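Amimus Planner FAQ

Last updated Thursday, February 13, 2025

Amimus is the motion planning and task layer that ships with the Butska two-arm cell. These answers cover release 8 of the planner and the matching controller build. For installation, see the setup guide.

What does Amimus do that the arm controller does not?

The controller closes the joint loops and enforces torque and speed limits. Amimus sits above it. It takes segmented camera data, picks grasp points, and sends timed trajectories for both arms on one shared clock. The controller has no knowledge of cloth, bins or walls.

Do both arms have to be planned together?

For fabric, yes. A garment held at two points couples the arms, and planning them one at a time leads to overstretching or sag. The default mode is "paired", which treats the two grippers as one system with a distance limit between the fingertips. Set the mode to "split" only when the arms handle separate items.

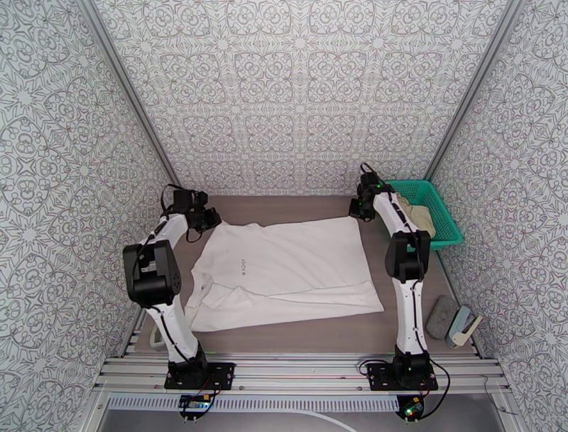

The distance limit is read from the item profile. If no profile is loaded, the planner falls back to the span measured at first grasp and will not exceed it. You can override this in the task file, but the override is cleared on restart.

Does a patterned background affect segmentation?

It can. The fixed-camera model compares each view with a reference taken before the task starts, so a busy wall is acceptable as long as it does not move. Retake the reference after shifting a panel or changing the lights. Thin printed patterns on the item itself are ignored below the minimum region size.

Why are there two perception pipelines?

The fixed camera gives item outline and position on the table. The wrist cameras give edge detail near the fingers. Amimus uses the fixed view for the approach and hands over to the wrist view for the last part of the motion. The handover distance is a parameter, and most grasp failures reported to us come from setting it too short.

How does the wrist pipeline tell a hem from a fold?

It runs the Jescombe edge classifier, which looks at local texture on both sides of a candidate edge. Gathered or elastic hems usually score high. A plain fold in smooth fabric scores low and is rejected as a grasp target unless "allow_folds" is on.

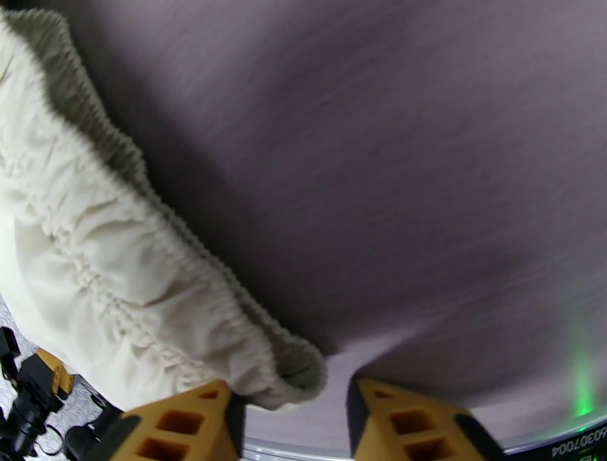 Scores are written to the run log with the grasp pose. When two layers overlap, the classifier reports both edges and the planner takes the one with the higher score - it does not try to work out which layer is on top.

What ports does it use?

The planner listens on 2995 for task commands and 1990 for status. Both can be changed in the main config file.

Can I replay a run?

Yes. Open the log in Uddin, our viewer, and step through it. Logs from before the October release need to be converted first with the supplied script.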